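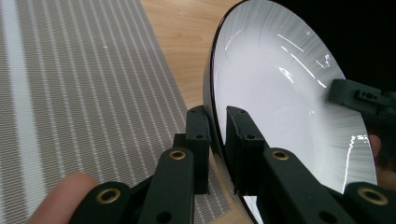 Figure 22. Rim grip on a large bowl: one pad on the outer face, one pad on the inner face.

9.4 Slipping or Dropping of Rimmed Objects

Read this section when an object turns, slides or falls while it is held by the rim in the Carkik hand-held gripper. It applies to bowls, deep plates and similar tableware. For cups with a handle, see section 9.5.

CAUTION: Broken glazed tableware has very sharp edges. If an object has fallen, do not pick up the pieces with the gripper or with bare hands. Use a brush and a pan, and wear cut-resistant gloves.

CAUTION: The linkage arms can pinch the skin. Keep your fingertips away from the joints when the trigger is pressed or released.

9.4.1 How the fault shows itself

The fault usually appears in one of the following ways:

- The bowl rotates between the pads when it is lifted, and the heavy side goes down.
- The bowl slides slowly out of the pads although the trigger is fully pressed.
- A short click is felt in the handle and the grip becomes weak immediately after.
- The recording stops with message 459 (finger opening changed during hold).

A click in the handle is the most serious of the four. Stop the work and go directly to 9.4.4.

9.4.2 First actions

1. Lower the object to the table. Do not try to correct the grip in the air.
2. Support the object with your free hand before you release the trigger.
3. Stop the recording and mark it as failed. Do not delete it, the service department may ask for it.
4. Lay the gripper on its side, with the fingers pointing away from you.
5. Look at the rim of the object. If it is chipped, take the object out of use.

Note: If you work in pairs, the second person stops the recording. The person who holds the gripper should only think of the bowl.

9.4.3 Checking the pads

The pads must stand parallel when they close on the rim. If one pad is inclined, only its edge touches the bowl and the holding force is much reduced.

1. Wipe both pads with a dry cloth. If there is grease, use a cloth with a little isopropyl alcohol and wait until the pads are dry.
2. Press the trigger slowly, without any object, until the pads touch.
3. Hold the gripper against a light. No light should pass between the pads. A thin line of light at one end means that the pad is inclined - continue with 9.4.4.
4. Check the surface of each pad with a fingertip. A pad which feels smooth like glass is worn. Replace both pads together, also when only one is worn.
5. Close the pads on a piece of clean paper and pull. The paper must tear or resist strongly. If it comes out easily, go to 9.4.5.

9.4.4 Checking the pivot points

Each pivot point has a brass-colored ring in a round hole. With use, a ring can move out of its seat, and then the arm has play to the side.

1. Switch off the gripper and remove the battery.
2. Hold one linkage arm near the pad and move it gently from side to side. Repeat on the other arm.
3. Compare the two. A very small movement is normal when it is the same on both arms.
4. Look at each ring. It must sit flat with the surface of the arm.
5. If a ring stands out, press it back with the plastic tool from the service kit. Do not use a hammer or metal pliers, the arm can crack.
6. If the same ring comes out again, do not use the gripper. Send the complete finger set to Ferri service.

Note: Do not put oil on the rings. Oil goes down to the pads and the slipping becomes worse.

9.4.5 Test after repair

Use the plastic test bowl (part 600). Never make the first test with glass or ceramic.

1. Put a folded towel on the table under the test area.
2. Hold the test bowl by the rim, with the pads as deep over the rim as the shape allows.
3. Lift it a hand's width and wait for 22 seconds. The bowl should not turn.
4. Lower it, release, and repeat on the opposite side of the rim.
5. Add the test weight of 100 g and repeat steps 2 to 4.

If the bowl turns in step 3, the pads are not gripping. If it turns only in step 5, clean the pads again and make one more test. When the second test also fails, attach a red label to the handle and put the gripper away.

9.4.6 Reporting

Write in the log book: the serial number of the gripper, the kind of object, the message on the screen if there was one, and what was repaired. Send a copy to Noemi Colombo at the Clestton office. Injuries, also small cuts, are reported the same day to Charalambos Gavalas.

Changed in this revision (22 August 2019): step 5 in 9.4.4 now asks for the plastic tool. The old text permitted flat pliers. Please remove printed copies from June.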